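Accueil > Lire en ligne > Nouvelles > Textile
Textes Auteurs Archives Contact

Procédure de pliage

La mission tenait en une ligne sur l'ordre de travail : inventaire, pliage, mise en carton du logement 14, immeuble Larkmont. J'avais les clefs, un rouleau d'adhésif, des cartons Raltus à simple cannelure et la fiche de pliage de la maison Zitmont, dont je suis salarié depuis la reprise du contrat par l'agence. Le locataire avait quitté les lieux en mars. L'agence ne disait pas pourquoi et la fiche ne comportait pas de case pour cela.

J'ai commencé par le séjour. Sol en bois clair, sans rayure à signaler. Un canapé en tissu gris, assise large, état correct. La fiche prévoit une table pour le pliage, à hauteur de hanche. À défaut, toute surface plane, stable et propre. L'assise convenait, avec une réserve : la mousse s'enfonce sous la main et fausse les arêtes du pli. J'ai noté la réserve.

Sur le canapé il y avait du linge rouge et blanc. Une pièce en boule à gauche, une autre repliée en longueur au milieu. 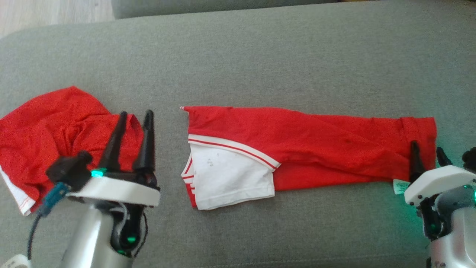 La fiche distingue le linge abandonné du linge laissé. Le premier se met en sac, le second se plie. Le critère est laissé à l'appréciation de l'agent, et en pratique l'agent regarde s'il y a eu un début de pli. Un début de pli vaut intention. J'ai coché « laissé », ce qui ajoutait 13 minutes au temps alloué.

Les coussins ensuite. Trois coussins de dossier jaune moutarde, rangés contre le fond. La fiche demande de les retirer avant de travailler sur l'assise. Je ne l'ai pas fait. Ils étaient alignés avec un soin qui m'a gêné, et j'ai considéré qu'ils n'entraient pas dans la zone de pliage. C'est le seul écart de la journée que je n'ai pas consigné.
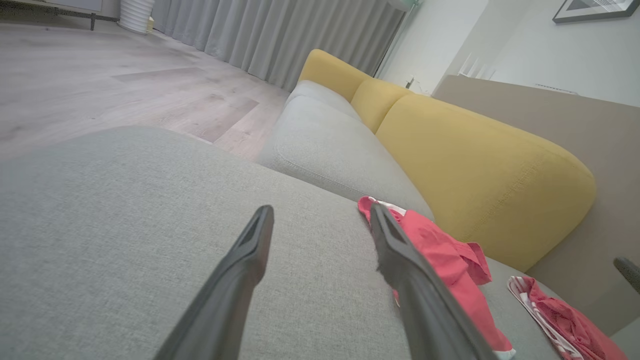 Un tissu léger se plie en quatre temps. On étale, on chasse l'air du centre vers les bords avec le plat de la main, on rabat les épaules vers l'intérieur, on ramène le bas vers le col. La largeur finale dépend du carton. Pour un Raltus moyen, on divise par deux la largeur à plat. Les impressions épaisses se placent à l'extérieur du pli – une impression pliée sur elle-même finit par coller, surtout en garde-meuble l'été.

J'ai tourné le vêtement pour avoir le col à gauche. Je suis gaucher, la fiche ne l'est pas. Les épaules étaient blanches, le corps rouge, et la bordure côtelée portait deux fins traits rouges qui donnent un bon repère : quand ils sont parallèles au bord du coussin, l'axe est juste.

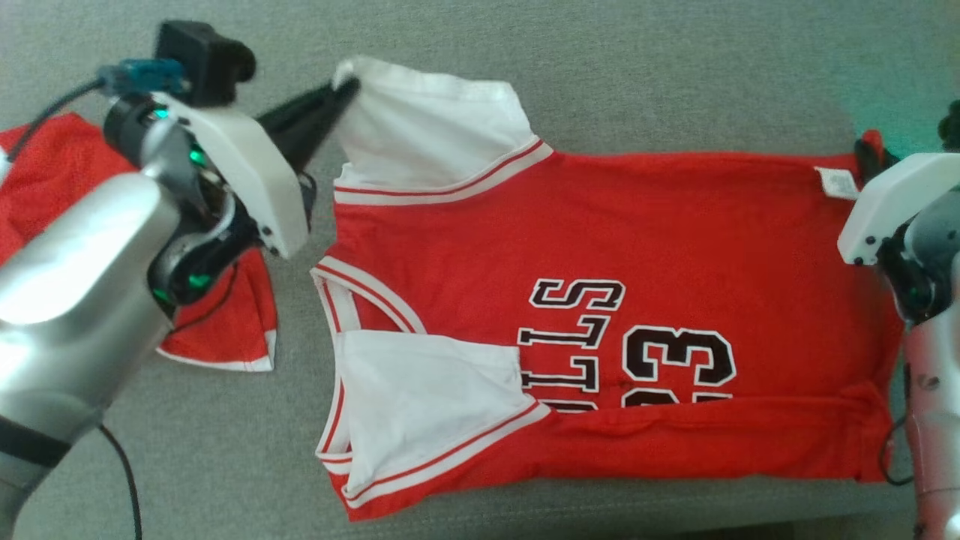
Le maillot n° 23, col à gauche, une épaule relevée.

J'ai plié, déplié, replié. La première fois l'épaule dépassait de l'autre côté. La deuxième fois le pli passait en travers des chiffres. Au troisième essai la pièce tenait, et j'ai posé la main dessus plus longtemps que nécessaire.

Il restait la question de la valeur. Au-dessus de 600 euros pour l'ensemble du linge, l'agence exige une liste séparée. On cherche donc les étiquettes. Une étiquette d'entretien ne renseigne que sur le lavage. Une étiquette de prix, en revanche, change la catégorie : l'article passe en « non porté » et se place sur le dessus du carton, accessible, au cas où quelqu'un le réclamerait.

J'en ai trouvé une petite, blanche, en papier, qui pendait au bord du tissu. J'ai appelé l'agence à 16 heures pour demander s'il fallait la couper.

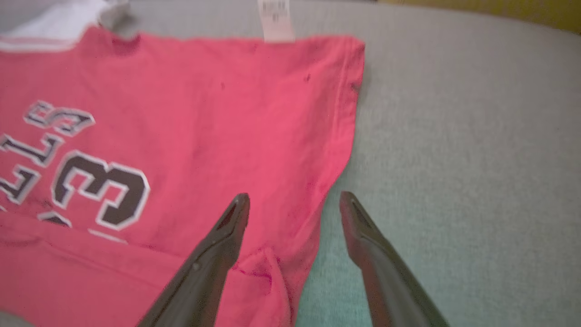 Uçar a répondu qu'on ne coupait rien, qu'une étiquette en place voulait dire que l'article pouvait encore être rendu ou offert, et que ce n'était pas à nous de trancher entre les deux. Puis Uçar m'a demandé si j'avais bientôt fini.

J'ai dit presque. J'ai tapissé le fond du carton de papier de soie, glissé l'étiquette à plat sous l'ourlet et écrit sur le rabat : logement 14, séjour, linge laissé. Avant de fermer, j'ai vérifié l'arête avec le pouce. Elle avait bougé d'un doigt à cause de la mousse. J'ai tout ressorti et recommencé par les épaules.

3 commentaires · 14 partages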